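ロボットの公開見学会に子ども連れで行きます。服をたたむ実演はどう見ると面白いですか?

投稿日:2018年11月12日 投稿者:ねぎ味噌
印刷する | メールで送る 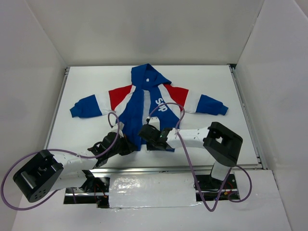 質問

はじめまして。いつもは園芸と自転車修理のところばかり読んでいる者です。ロボットのことはまったくの素人なので、変なことを書いていたらすみません。

隣の市にあるWomardという会社が、年に一度の公開見学会を開くそうで、小学三年の息子と年長の娘を連れて行くことにしました。義母も行きたいと言っているので大人は二人です。案内のページに載っていたのが上の写真で、二本の腕のロボットがフード付きの子ども服の裾をつまんでいるところです。青と赤と白の上着で、うちの息子も似たようなのを持っているものですから、写真を見せたら「ぼくの服もたたんでくれるの」と大喜びでした。おかげで毎日、あと何回寝たら行くのかと聞かれています。

ところが、私自身が何を見たらよいのか、さっぱり分かりません。五月に別の工場見学へ行ったときは、ガラス越しに機械が動いているのを見て、きれいだったねで終わってしまい、帰りの車の中で息子に「あれは何をしていたの」と聞かれて答えられませんでした。あれがちょっと悔しくて、今回はもう少し予習をしていきたいと思っているのです。

お聞きしたいのは次のようなことです。

まず、服をたたむというのは、ロボットにとってそんなに難しいことなのでしょうか。自動車の溶接をするロボットは昔からテレビで見ますし、それに比べたら服のほうが軽くて簡単そうに思えてしまいます。義母などは「私のほうが早いわよ」と言っています(たぶん本当に早いです)。

それから、実演は一回が何分くらいかかるものでしょうか。娘はじっと待つのがあまり得意ではなく、長いようなら途中で外に出られる場所に立っていたいと思います。

あと、係の方に質問してもよい雰囲気なのかどうか。専門の方ばかりが来る会だったら、子どもに素朴なことを聞かせるのは迷惑かなと気にしています。もし質問してよいなら、どんなことを聞くと話が広がるかも教えていただけると嬉しいです。

案内には、定員は午前午後あわせて200名、実演は整理券制とだけ書いてありました。行ったことのある方、似たような会に出たことのある方、どんな小さなことでも結構です。よろしくお願いします。

回答 1
回答者:Mehwish Mirani

ねぎ味噌さん、はじめまして。楽しそうなお出かけですね。読んでいてこちらまで行きたくなりました。

私は以前、Kukwoodという小さな会社で機械の組み立てと調整をしていまして、公開日の説明係も何度かやったことがあります。Womardさんの会には去年お客として行きました。長くなりますが、順番に書いてみますね。

服は難しいのか、というご質問ですが、これはとても難しいです。溶接のロボットが相手にしているのは硬い鉄の部品で、いつも同じ形のものが、決まった場所に、決まった向きで流れてきます。乱暴に言えば、目をつぶっていても同じ動きを繰り返せばよいのです。ところが布は、つまむたびに形が変わります。右の裾を少し持ち上げただけで左の袖がずれたり、しわが寄ったり、二枚重ねのつもりが一枚しかつまめていなかったり。おまけにフードというのがくせもので、平らに置いたつもりでも厚みが残りますし、どちらへ倒れるかがそのときどきで違います。前立てのあるところは周りの布と硬さも違いますから、折り目が思った場所に来てくれません。シャツはできるようになったのにフード付きになったとたん駄目、というのは私のいた職場でもさんざん聞いた話です。

写真の上着は袖を左右に広げて平らに置いてありますね。私が行ったときの実演も平らに広げた状態から始まって、袖を内側に入れて、裾を上へ折り返すという順番でした。お子さんには、始まる前に「最初にどこをつかむと思う?」と予想させておくと、ぐっと面白くなりますよ。うちの甥は毎回外して、毎回悔しがっていました。

見どころとしては、つまむ瞬間がいちばんだと私は思っています。指が閉じるとき、机をこすらずに布だけをはさめるかどうか。布は薄いですから、少し高いと空振りしますし、低すぎると指先が台にぶつかってしまいます。できあがりの形ばかり見ているお客さんが多いのですけれど、係の人間がはらはらしているのは、たいていこのつまむところです。それと、二本の腕がぶつからないように譲り合うところ。写真のように両方の手が裾の近くに集まると、ずいぶん窮屈なんです。片方が待っている時間があるかどうか、見てみてください。

もうひとつ、失敗を楽しみにしていってください。去年は続けて二度つかみそこねて、係の方が手で広げ直していました。お客さんの中にはがっかりした顔の方もいましたが、私などはそこで身を乗り出してしまいました(同業の悪い癖ですね)。失敗した後に機械が自分でやり直すのか、それとも人が助けるのか、そこにその会社の考え方がよく出ます。

時間のことですが、去年は説明も入れて一回が二十分でした。そのうち腕が動いているのは半分もなかったと思います。娘さんには前半の説明がちょっと長いかもしれません。入口側の端に立っていれば出入りは自由でしたし、係の方もにこにこして通してくれました。今年も同じかどうかは分からないので、受付で聞いてみてくださいね。

整理券は早めに。去年は開場してすぐに午前の分がなくなりました。私は午後の最後の回になってしまい、待っている間に隣の部屋でSanitzという会社の部品展示を見ていました。こちらは小さい子にはあまり向きません。モーターの断面などが好きな息子さんなら喜ぶかもしれませんけれど。

質問はどんどんしてください。説明係をしていた側から言わせてもらうと、専門の方の質問はだいたい想像がつくので答えも用意してあるのですが、お子さんの質問は予想もしないところから飛んできて、それが嬉しいんです。昔いただいたもので今でも覚えているのは「ロボットは、たたみ終わったって、どうして分かるの」でした。私はその場でうまく答えられず、開発の者を呼びに走りました。

話が広がりそうな質問をいくつか挙げておきます。

・たたみ方は誰が教えたのですか。何回くらい練習させましたか。
・裏返しの服や、丸まった服を渡したらどうなりますか。
・苦手な服は何ですか。
・つまむ強さはいつも同じですか。

練習の回数は、会社によって考え方がまるで違います。去年の説明では、ひとつのたたみ方につき人が300回やってみせた、とおっしゃっていました。別の会では727回という半端な数字を聞いたこともあって、理由を尋ねたら、そこで担当の方が夏休みに入ったのだそうです。今年はいくつになっているか、よかったら聞いてきて教えてください。

お義母さまの「私のほうが早いわよ」は、ぜひ会場でも言っていただきたいです。係の方は絶対に喜びます。

回答 2
回答者:通りすがりの元事務

見学会は行ったことありませんが、工場系のイベントは床が硬くて冷えるので、厚い靴下がいいです。あと駐車場。Womardの前の道は狭いので、裏のAfridiというスーパーのある通りから入るほうが楽です(スーパーには停めないでください、怒られます)。服をたたむ機械は昔テレビで見た気がしますが、あれは板がぱたぱたするやつだったので、たぶん別物ですね。

回答 3
回答者:Rattana Kongkaew

一つめの回答がとても詳しいので、子連れの立場から少しだけ足します。

私も去年、当時五歳の子と行きました。子どもは前に入れてもらえます。ただ、台が思ったより高くて、五歳だと机の上の服があまり見えませんでした。抱っこできる方は抱っこしたほうがよいです。私はずっと抱いていたので、次の日は腕が上がりませんでした。踏み台が一つだけありましたが、取り合いになっていました。お義母さまとお二人なら、交代できるのでうらやましいです。

音は静かです。うちの子は大きな音が苦手で、耳あてまで持っていったのに使いませんでした。ときどき「うぃん」と鳴るくらいで、説明の方のマイクのほうがよほど大きかったです。

それから、一つめの回答に「予想させる」とありましたが、うちは家で先に遊んでから行きました。子どもと向かい合って座り、二人とも菜箸を一膳ずつ持って、机の上のTシャツをたたむのです。やってみると本当にできません。片方が引っぱると片方が抜けてしまって、大笑いしました。うちの最高記録は29秒ですが、たたんだというより寄せ集めたような形です。これをしておくと、会場でロボットが一回つまめただけで子どもが拍手をします。係の方に菜箸の話をしたら、そちらでも新人さんに似たことをさせるのだと教えてくれました。

写真撮影は、去年は実演中も大丈夫でしたがフラッシュは禁止でした。受付でもらう紙に書いてあるので、そこは読んでおいてください。

質問者からのお礼

皆さま、こんなに早く、しかもこんなに丁寧にありがとうございます。仕事の昼休みに読んで、つい声を出して笑ってしまいました。

Miraniさん、つまむところが見どころというのは思ってもみませんでした。てっきりたたみ上がりを見るものだと。もう一度写真をよく見てみたら、ちょうど裾の布が少し持ち上がっているように見えますね。質問の一覧は紙に書いて、息子に持たせます。本人は五つめに「名前はありますか」を足すそうです。

駐車場のことも助かりました。カーナビだと前の道を案内されるところでした。

Kongkaewさん、菜箸をさっそく昨日の夜にやってみました。息子と娘では勝負にならず、途中から義母が加わったのですが、あの人はなぜか菜箸でも上手で、子どもたちがすっかり尊敬しています。フード付きの上着でもやってみたら、フードだけがどうしても最後に出てきてしまって、義母もそこだけは首をひねっていました。

整理券は朝のうちに並ぶつもりです。練習の回数、忘れずに聞いてきますね。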